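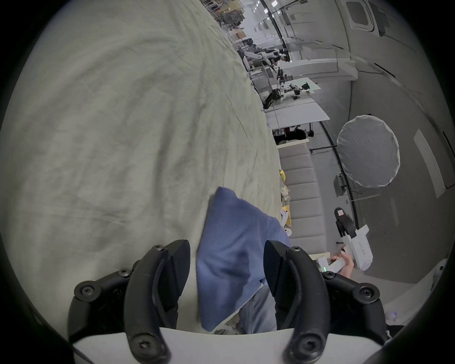
Cluvum Cloth Set
Student project, robotics club. Maintained by Neema Mwakyusa and Kamil Charvát.

Contents
275 episodes of cloth handling recorded with handheld grippers, two per operator. Cloths vary in color and size. 200 episodes are for training; the rest are held out.

Layout
episodes/ - one folder per take
splits/ - train and test lists
notes/ - operator log, plain text

Known issues
Takes recorded in March have no gripper width for the first 100 samples. Drop them or fill with the next valid value. Other people and equipment may be visible in the background - do not crop before running the pose step.

Contact
Open an issue and tag Soon-im Baek. Loader bugs go to Lachlan MacLeish.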